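Bosevton Two-Gear Plate Kit: Bench Review

Reviewed by Libor Vondráček

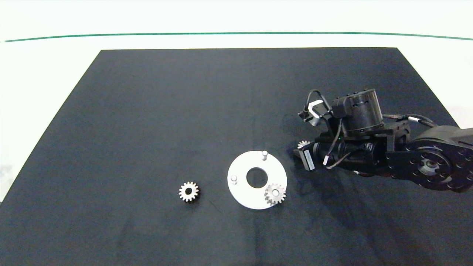 White plate with two pegs; one spur gear on the plate, the second on the mat.

The Bosevton kit consists of a round base plate with a center hole, two short upright pegs, and a pair of metal spur gears. It is sold for fit and meshing exercises at bench level. I used it for 13 days in November.

Plate. Matte white, flat enough to sit without rocking on a desk mat. The outer rim is slightly uneven. This has no effect on function, but a kit at this price (28 with the gears included) should have a cleaner edge.

Pegs. Both have rounded tops, which helps when the bore is started off axis. Peg spacing is fixed. After 2000 placements I measured no play at the base of either peg.

Gears. Teeth are evenly spaced and free of burrs on both samples. The bore slides down under its own weight if the gear is kept level. Tilt it a few degrees and it binds halfway. The second gear usually needs a small rotation before the teeth engage, and Hawi Woldegiorgis, who repeated the test, found the same.

Surface. A dark mat is recommended. The plate shows up clearly against it, and a dropped gear does not roll far.

Missing from the box: spare pegs, a storage tray, and any statement of tolerance. The older Sollum set supplies all three but uses softer gears.

Rating: 7 out of 10.

Related reviews
Sollum Gear Set, second edition
Tejada Desk Mat, large
Zimine Digital Calipers

Last updated: November
Contact | Copyright Zimine Bench Reviews | Back to top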